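Does the phishing plug-in do what it says?

5th February

Several readers have forwarded the same press release to us over the past fortnight, most of them with a question mark in the subject line. It concerns Ludora, a browser plug-in from Mikell that claims to cut the number of staff who hand their passwords to a fake login page. The headline figure is a 40 per cent drop in what Mikell calls "harmful clicks". If you buy security software for a living you will have seen a number like that before, and you will also have noticed that it tends to arrive just ahead of the budget round.

We have read the release, the summary report it points to and the licence terms, and we sat through the recorded demonstration. We have not run Ludora ourselves. So take what follows as a reading of the claim and of the paperwork, with no verdict on how the thing behaves on a real network.

First, what it does. Ludora sits in the browser and looks at each page that asks for a password. It compares the address, the layout and the age of the domain against what it knows, and if it doesn't like the answer it lays a coloured panel over the form. The user can close the panel and carry on, or press a button to report the page to the IT desk. An administrator can take away the option to carry on, although that setting is off when you install it. The same check is made against sites the user has visited before, so a copy of your own payroll login should in theory stand out more than a copy of some shop they have never been to.

None of this is new. Browsers have warned about known bad sites for years, and most password managers already refuse to fill in a login when the address doesn't match. That refusal is one of the better phishing defences going, and in many offices it is already paid for. Mikell's case is that people ignore the silence of a password manager and just type the password in by hand. That's fair enough. People do. But it is an argument for a warning panel, and it would be good to know how much the panel adds for people who already have a password manager switched on. The report doesn't say. It doesn't tell us whether the staff in the trial had one at all. 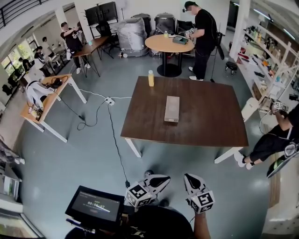

The trial itself was run at Pestard, a parts distributor, with Kushnir brought in to design the fake emails and write up the results. It covered 882 members of staff and ran for eight weeks. Everybody got the plug-in at the start. Fake emails went out at intervals, and the number of people who typed something into the fake page was compared with the number from an earlier exercise, held the previous May.

You may have spotted the difficulty. There was no group without the plug-in. All the trial can tell us is that fewer people fell for one set of emails than fell for a different set, sent months before, by a different supplier. Kushnir's emails may have been easier to see through. Staff may have been on their guard, having just been told by their employer that a new anti-phishing tool was being put on their machines. Anyone who has run one of these exercises knows that the announcement alone will move the figures for a few weeks, and then they drift back.

Leaving a random half of the staff without Ludora for the length of the trial would have dealt with most of this. It costs nothing and it isn't hard to set up, as the plug-in is pushed out by policy group anyway. The report has a paragraph on "limitations" which mentions staff turnover and public holidays and passes over the lack of a comparison group altogether.

Then there is the 40 per cent. It's a relative figure, and the report gives it without the raw numbers underneath. A fall from 50 people in every hundred to 30 would be remarkable. A fall from five in every hundred to three is the same percentage and, at a firm of that size, could easily be down to which email happened to land on a busy morning. We looked for the starting rate in the text, in the chart labels and in the notes at the back. The chart has a vertical axis with no scale on it.

We asked Mikell for the figures. The reply, which was prompt and polite, said the baseline was "commercially sensitive to the customer". Perhaps it is. Plenty of firms would rather not publish how many of their people can be fooled. But Pestard has agreed to be named in the press release, so the reader already knows whose staff were tested, and what has been held back is the one number that would let anybody judge the product. Kushnir referred us back to Mikell.

We also asked who paid Kushnir. Mikell did. That isn't a scandal, and most testing in this trade is paid for by somebody with an interest in the answer. It ought to be on the front of the report all the same. At present you need to go to the last page, where it is described as "supported by".

False alarms are the part we would worry about most in daily use. A panel that comes up on a real supplier's invoicing page will be closed without a second thought by the time it has happened a few times, and the habit will carry over to the page that matters. The report says false alarms were "low and well tolerated". It gives no rate, and it doesn't say how tolerance was measured. If you have ever watched someone in accounts get through a morning's worth of certificate warnings, you will have your own view on how well tolerated these things are after the first month.

There is a privacy point too, and it has had less attention than it should. To make its comparison, Ludora sends the address of each login page back to Mikell, along with a sort of fingerprint of the layout. The terms allow this data to be kept "for as long as needed to improve the service". There is no end date. For most office browsing that may be tolerable, but staff log in to their bank, their doctor's surgery and their union from work machines, whatever the policy says. A record of which login pages a named employee visits is a sensitive thing to be piling up on another company's servers. There is a setting to leave out personal sites, based on a list the administrator has to write. The list is empty when you install it.
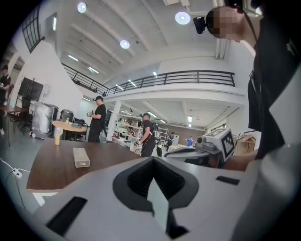
A hand-held gripper and a head-worn camera.

On price, Mikell will quote only by seat and only after a call. The smallest bundle is 300 seats, which rules out a good many of our readers straight away, and a smaller firm that wants it has to pay for the unused ones. The contract renews by itself. We would also want to see in writing what happens to the stored data when a customer leaves, as the terms we read are vague on that.

In fairness, the demonstration was decent. The panel is plainly worded and doesn't shout. It tells the user which address they are on and which one they probably wanted, and that's more helpful than the usual red page full of exclamation marks. The report button works from the keyboard. Whoever wrote the wording has clearly met some ordinary office workers. It is quite possible that Ludora helps, and we would be pleased to see a trial that showed it.

Until there is one, our advice is dull. If you don't yet use hardware keys or passkeys for email, payroll and anything with admin rights, spend the money there. They take the decision away from the person reading the email, and a stolen password on its own stops being much use. If you do have a password manager, check that it is switched on for everybody, including the directors, who in our experience are the ones most likely to have been let off. Make it easy to report a suspicious message, and make sure somebody answers when people do.

If you are still keen on Ludora, or somebody above you is, ask for a free trial on your own terms. Split the staff at random, and leave half without it. Use the same emails for both halves. Count how many people type a password and how many report the message, and keep a note of every false alarm. Ask for the raw numbers to stay with you. A supplier who is confident in a 40 per cent drop should have no trouble agreeing to that, and if the sales team does say no, we'd like to hear what reason they gave.

We have also asked Mikell whether the data retention terms are going to change. We'll print the answer if we get one. In the meantime, readers who have used Ludora for longer than a trial period are welcome to write in at the usual address. Please say whether we can quote you, and leave out anything your employer would mind seeing in print.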